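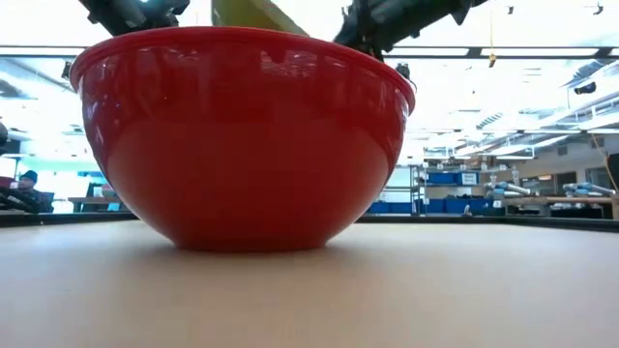 Seltdale, May 12, 2023

Bowl nesting: your questions

What are you working on?
I'm teaching a two-armed robot to put plastic bowls inside one another, biggest at the bottom. Sandra Bickerstaff and I call the method Dremimis. We drive the arms through the job by hand, then train on the recordings.

How many recordings do you need?
Fewer than I feared! We had 45 good ones by January, and adding 16 more barely changed the score.

Why use wrist cameras as well?
The overhead view is lovely for planning, but it's poor at judging where a rim is - and rims are where we go wrong.

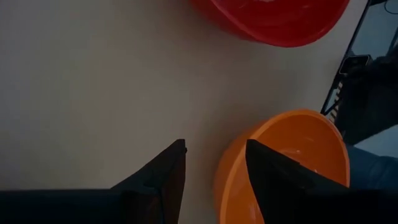

Wrist view, with the red and orange bowls.

Does colour matter?
A bit. Bradley Goodall swapped the colours round on us and we lost 3 runs we'd normally get. I'd like it to go by size alone, so we now shuffle them in training. 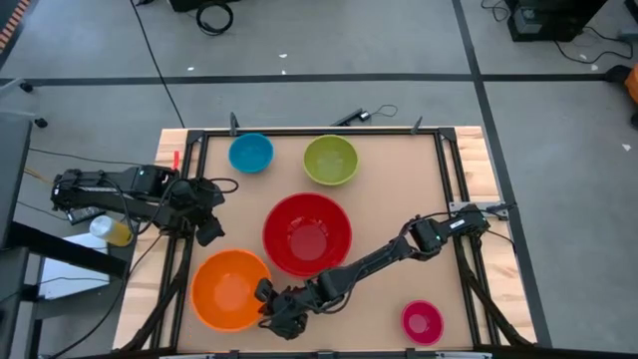 Can I try it myself?
Yes please! Write to me at the Crabtree lab and I'll send you the code, plus my rather scrappy setup notes.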